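Undis Community Wardrobe
Progress report to the Villanueva Fund, May 2020

Prepared by Orla Kinsella

The grant agreement asks for progress against plan. The plan had a shop in it, with a door and customers, so some flexibility will be needed in what follows.

We closed the rails in March and moved to parcels. Jaime Cunha now takes requests by telephone and has sent out 36 parcels of clothes and household linen, mostly within Filtuden. Two came back. One was addressed to Jaime. 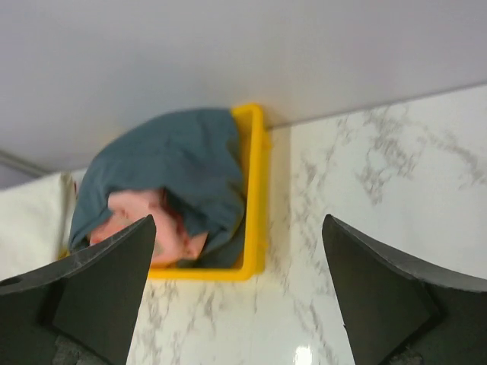
Yellow plastic tray.

Spending to date is 1586 pounds, the bulk of it on postage and shelving. The shelving arrived without bolts. The supplier has promised bolts by July and sounded quite moved by his own generosity.

Donations have not slowed. People at home have been going through their cupboards, and we are now rich in tablecloths - 18 at the last sort - and very short of children's trousers. Sylvie Bergeron has written to the schools.
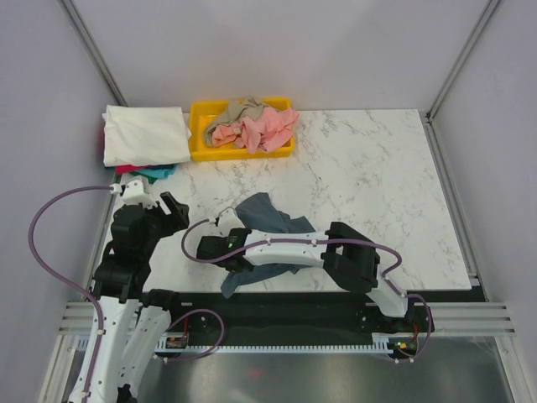 Folded fabrics beside the tray, with pink and beige cloths inside it.

The mending class has not started. Torben Reuter has offered to teach it by video, once he finds out how to switch his on. We ask to carry the class money over to next year.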